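갤러리: 손잡이형 그리퍼 고장 기록
오드우드(Odwood) 작업실
글쓴이: Ekow Kyei
2022년 7월 6일

안녕하세요. 저는 오드우드 작업실에서 그리퍼의 정비를 맡고 있는 Ekow Kyei입니다. 한국어로 길게 쓰는 것은 아직 어렵습니다. 틀린 표현이 있으면 알려 주시기 바랍니다.

이 페이지는 손에 들고 쓰는 그리퍼에서 생긴 고장에 대한 기록입니다. 우리는 이 도구로 탁자 위의 생활용품을 정리하는 동작을 녹화합니다. 그런데 녹화한 동작 593개 중에서 168개를 쓸 수 없게 되었습니다. 다친 사람은 없었습니다. 하지만 손가락이 닫히는 힘이 갑자기 바뀐 적이 있었기 때문에 안전 문제로도 보고하였습니다.

처음에 나타난 증상은 작았습니다. 손잡이를 끝까지 당겼는데 기록에는 손가락이 조금 열린 것으로 나왔습니다. 저는 소프트웨어의 잘못이라고 생각하고 Nogueira 팀에 문의하였습니다. Nogueira 팀은 프로그램을 다시 확인하고, 손가락 간격의 계산에는 문제가 없다고 답하였습니다. 그 답을 받고 나서 기계 쪽을 분해하기 시작하였습니다.

원인은 손잡이 안쪽에 있었습니다. 손가락을 움직이는 축의 고정 나사가 풀려 있었고, 그래서 축이 조금씩 미끄러졌습니다. 축이 미끄러지면 두 손가락이 같은 거리만큼 움직이지 않습니다. 가벼운 물건을 잡을 때에는 차이를 느끼기 어렵습니다. 책처럼 무게가 있는 물건을 잡으면 한쪽이 늦게 따라오다가 갑자기 닫힙니다. 저도 손가락 사이에 장갑 끝이 끼어서 크게 놀란 일이 있습니다. 그 후에는 손가락 사이에 손을 넣지 말라는 주의문을 손잡이에 붙였습니다.

부품은 Wonstead에서 새로 받았습니다. 나사에는 풀림 방지제를 바르고, Cusero 토크 드라이버로 조였습니다. 그리고 빈 상태로 100번 열고 닫으면서 간격을 기록하였습니다. 이 시험에서는 어긋남이 나오지 않았습니다.

작업 모습
탁자에는 펭귄 인형, 노란 책, 쌓아 둔 책, 천으로 된 수납 상자, 흰 신발이 있습니다. 양쪽 손가락의 안쪽에는 주황색 패드가 있고, 검은 면에는 사각형 마커가 붙어 있습니다.

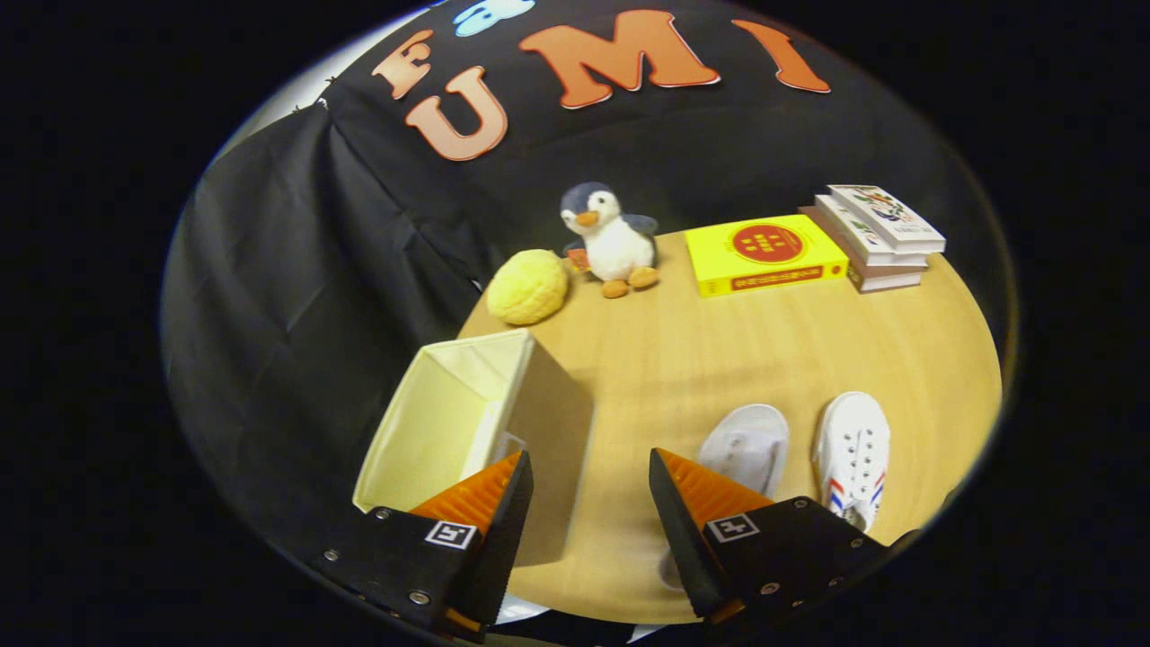
고장을 늦게 발견한 것은 점검 순서에도 책임이 있습니다. 전에는 녹화를 시작하는 날에만 간격을 확인하였습니다. 이제는 녹화 전과 후에 확인하고, 차이가 2 mm를 넘으면 그 도구를 바로 내려놓습니다. 쓸 수 없는 168개는 지우지 않고 따로 보관하였습니다. 어느 녹화부터 축이 미끄러졌는지 아직 정확히 모르기 때문에, 나머지 동작도 순서대로 다시 보고 있습니다.

같은 손잡이를 쓰시는 분은 고정 나사를 먼저 확인해 주십시오. 덮개를 열어야 보이는 위치에 있습니다. 다음 분해 점검은 11월에 할 예정이고, 결과는 이 페이지에 추가하겠습니다.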